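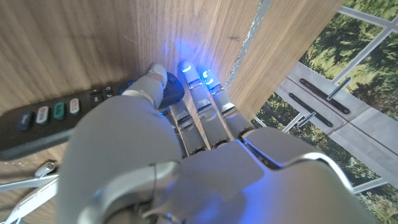 Wrist camera, hand at the TV remote.

benchrat
Trying to decide if we keep the multi-finger hands or go back to the Ferkitz parallel gripper for tabletop work. The remote is the item I keep arguing with myself about. It's long, flat and black, and from the wrist the hand covers one end of it. Anyone run both?

tomo_k
We had 2 of the Ferkitz units for a year. For a remote lying flat I'd take the parallel jaws every time. Fewer joints to tune and you can see both pads.

benchrat
Fine for picking it up. I also want to press buttons after.

lowtorque
Then you need fingers. tomo_k is right about tuning though. I spent almost 2000 cycles on thumb offset with the Oltetti controller before I trusted it.

benchrat
Head view of the same table, for layout.

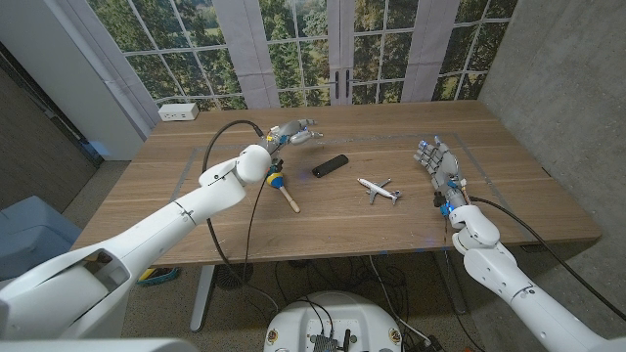
Head camera. Remote, toy plane and maraca inside the tape.

tomo_k
That cable off the left hand is a big loop. I'd shorten it before comparing anything. If it pulls on the wrist you're testing the cable.

lowtorque
Disagree, leave slack. We clipped ours short and lost a connector in July. Route it along the forearm and keep a small loop at the wrist.

tomo_k
A small loop, sure. Not that one.

quillfeather
Which camera are you closing the loop on? With the hand over the remote I'd use the head view for approach and the wrist only for the last bit.

benchrat
Wrist for everything so far. I'll try the split, 3 runs per object, same start pose, then swap in the Ferkitz and repeat - cable rerouted first.

tomo_k
Post the misses too.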